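# Storing clear plastic panels on steel shelving between events

**Bezawit Moges**
Posted 2024-04-07 in Storage and Workspaces

I am responsible for the storeroom of a small event decoration business in Wokthorpe. We hold table displays, artificial flowers, covers and a quantity of clear plastic panels that are used as dividers and sign holders. The panels are our most frequent source of loss. At the close of last season we withdrew 31 of them from use, mainly on account of surface scratches and, in a smaller number of cases, a slight bow along the long side.

Our present practice is to wrap the panels in bubble wrap and lay them flat on the upper shelf of an orange steel unit. Crates and boxes are kept on the lower shelf. A folding table stands in front of the unit and is used for assembling sample displays.

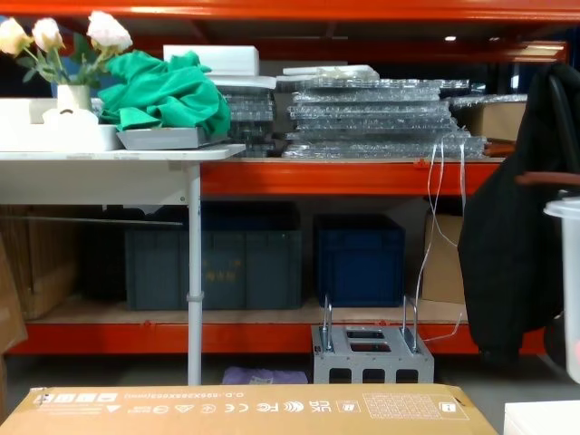 *Upper shelf with wrapped panels; folding table at left.*

I would be grateful for guidance on the following points. Should the panels continue to be stored flat, or would it be preferable to stand them on edge? Is bubble wrap suitable for storage over several months? Finally, is there an accepted way of keeping a display table beside the shelving without the two becoming one storage area? Our floor space is limited and a second unit cannot be considered before June.

---

**Anselmo Muñoz**

Flat storage is acceptable for panels of this kind, provided that the surface beneath them is continuous and the stack is even. The difficulty with the arrangement shown is that the layers in the larger stack do not line up. Where one panel extends past the panel below it, the unsupported portion carries whatever is placed above. Over a season this may well account for the bowing you describe.

I would recommend the following procedure:

1. Remove everything from the top of the stack, including light flat items. A stack of panels should not serve as a shelf.
2. Sort the panels by size and place the largest at the bottom.
3. Lay a rigid board across the shelf before returning the first panel. It should extend past the largest panel on all sides.
4. Place a sheet of clean paper or thin foam between panels.
5. Limit each stack to a height that one person can lift down in two or three portions.

With regard to bubble wrap, it is intended principally for transport. Under weight and over a long period the bubbles can leave a pattern on some plastics, particularly in a warm room. If you must retain it, turn the smooth side toward the panel. We changed to cloth sleeves at Tanasarn two years ago and have been satisfied with the result, although the sleeves must be washed and grit removed from the seams.

Standing panels on edge is also possible, but only in a rack with upright supports at close intervals. Leaning them against the back of a shelf will produce a curve.

I would also direct your attention to the white cables that hang from the front edge of the upper shelf. These should be tied back to an upright. A person lifting a wide panel cannot see what is below it, and a cable may easily be caught.

---

**Ulises Huanca**

We just label everything and it has been fine. Heavy items go at the bottom.

---

**Imani Haddad**

I agree with the reply from Anselmo Muñoz on stacking and will confine my remarks to the table.

In our storeroom the rule is that a display table may hold one display and the materials for that display. At the end of the day, loose cloth is folded and returned to a crate, and trays are put away empty. Your green cloth and the tray under it appear to be a case in point – if they do not belong to the rose arrangement, they should have a place elsewhere. The tray also rests at the edge of the table, where it may be knocked by anyone reaching for the upper shelf.

If the unit permits it, leave a gap of 60 centimeters between the table and the shelving. Where this is not possible, fold the table away before panels are taken down. Artificial roses can be left in the vase, but a light cover will reduce dusting considerably.

---

**Bezawit Moges**

Thank you. I have ordered boards for the upper shelf and will re-stack by size when they arrive. The question of cloth sleeves has been passed to Teófilo Nina, who handles our purchasing.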